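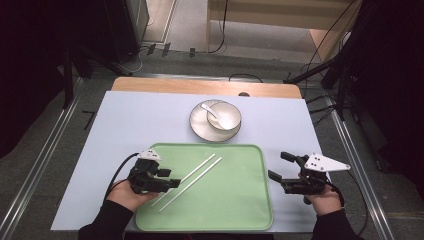 Kirnetti Place Settings
README, version 6

What is in this set

Kirnetti is a set of 540 short recordings of one small activity: a place setting for one person is laid out, changed a little, and put back. The tableware is for soup or noodles. There is no food in any recording, and all the pieces are clean.

We made the set because we needed many views of simple tableware in ordinary arrangements. Most collections we knew showed either a full dinner table or one single cup. We wanted something between these two.

The pieces

Tray. Light green, rectangular, with rounded corners and a raised rim. The color is a little different from view to view, so please do not use the tray for color calibration. The label is "tray" everywhere.

Bowl. White, with fine ribs on the outer wall and a thin brown line on the rim.

Plate under the bowl. Round, with a brown line at the edge. In the first version some files called it "saucer" and some called it "plate". Now it is "underplate" in all the files, also where the older notes still say saucer.

Spoon. White ceramic soup spoon. It can rest in the bowl or lie on the tray.

Chopsticks. White and thin. They are annotated one by one, as "stick_a" and "stick_b", and never as a pair. The letter has no meaning between two recordings.
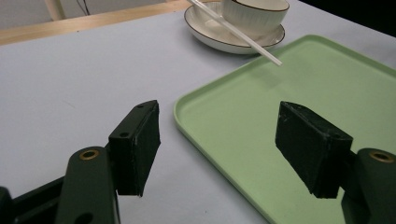 The table surface has the label "table" with or without the sheet on it. Small marks on the surface are not annotated. If your model finds them and calls them objects, we would like to know, but it is not an error in the labels.

How a setting is described

Each recording has one text file with the start arrangement and the end arrangement. We use everyday words: on, in, beside, behind, across. "Across" is used when a long piece touches or passes over the edge of another piece. For example, a chopstick with one part on the underplate and the other part over the rim of the tray is written as:

stick_a on underplate, across tray

We had a long discussion about this word. Blandine Brunet wanted two separate words, one for touching and one for only passing over. It is a fair wish, but from many angles the annotators could not decide, and so we kept one word. When you need the difference, please look at the views together and not at one view alone.

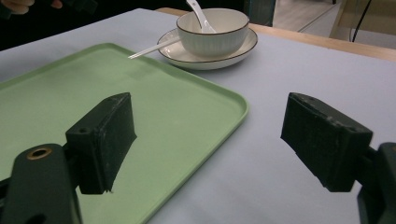 "In" is only for the spoon and the bowl. A spoon with its handle over the rim is still "in bowl". A piece on the tray is always "on tray", although the tray has a rim and one could say "in" as well.

Left and right are given from the side of the person who would sit and eat. The wooden edge strip of the table is on the far side in this reading.

Splits

The training part has 400 recordings. The other recordings are for testing, and we ask you not to tune on them. Arrangements were divided by the position of the underplate, so a test position is not repeated in training.

Known problems

– White on white. The spoon against the inside of the bowl is difficult to outline. Nearly 200 spoon outlines were drawn a second time by Tài Doãn, and they are better now, but the part deep in the bowl is still a guess in many of them.

– Cut pieces. The tray is large and often goes out of the view. We outline only what can be seen.

– The soft shadow beside the tray rim was sometimes included in the tray outline. We corrected this in the test part only. 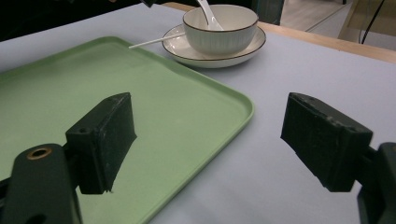 – The ribs of the bowl disappear in strong light. The label does not change, but a texture method may have trouble.

– There is one style of bowl only. Please do not expect good results with colored or deep bowls.

Changes

Version 6: the word "saucer" removed from labels, spoon outlines replaced, two spelling mistakes in the arrangement files corrected (underplate was written "underplat").

Version 5: left and right made the same in all files. Before this, part of the February recordings used the opposite side.

Questions

Open an issue with the recording number and, if possible, the line from the arrangement file. Tài answers about outlines, Blandine about the wording. Answers can take some days.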